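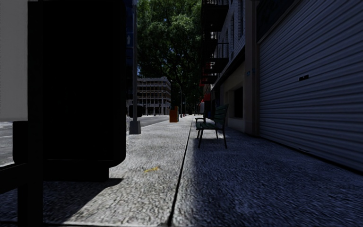 Open day at the Ernden tram depot

Nov 27, 2018

I have wanted to get inside the Ernden depot ever since I moved to this side of Sarnstead, and last month they finally opened the doors for a day. I went straight after breakfast, walked down the hill with my thermos and was in the queue before the gates opened. So was half the neighbourhood, by the look of it!

Entry was free, but you needed a wristband for the workshop tour, and those went fast. There were 700 for the whole day. If they run it again in April, as the woman at the gate thought they might, get there early and go to the wristband table before you even look at the cake stall.

The tour starts in the long shed where the trams are washed and checked overnight. I hadn't expected it to smell so strongly of wet brick and soap. You walk down into the pit between the rails and look up at the underside of a tram, and it's a wonderful thing to see – all those springs and cables and great lumps of brake gear that you sit on top of every morning without a thought. Our guide had worked there most of her life and was happy to answer anything. A small boy near me asked where the horn was, and she let him sound it. He may never recover.

Next door is the paint shop, where they were bringing back an old Spahić car from the first years of the line. Spahić built bodies for the whole region before the factory shut, and only 2 are left here. This one is getting its original colour again, a deep cream with green below the windows. They had matched it from a scrap found behind a door panel. The seats were out for repair, so you could see the bare timber floor and the little brass drains set into it. I could have stayed there an hour.

The upstairs room was given over to the plans for the new line out through Cumileo. Big maps on trestle tables, coloured pencils, and a wall where people could pin up what they thought. Most of the notes were about the stops: more seats, better lighting, somewhere to lock a bike. I added one asking for timetables in larger print. It's due to have seven stops, and the one I care about is right outside the library.

We finished with a ride around the yard loop in a restored single-decker. It takes three minutes and goes nowhere, and the whole car cheered when we took the tight corner by the sand store.

A few practical things. The workshop floors are uneven, so wear proper shoes. There is a step-free way round for most of it, but you can't get down into the pit in a wheelchair, and I'd like to see them sort that out. The toilets are in the office building. Lunch was sausages in bread or a very good pumpkin soup, cash only, and the soup was gone by one o'clock.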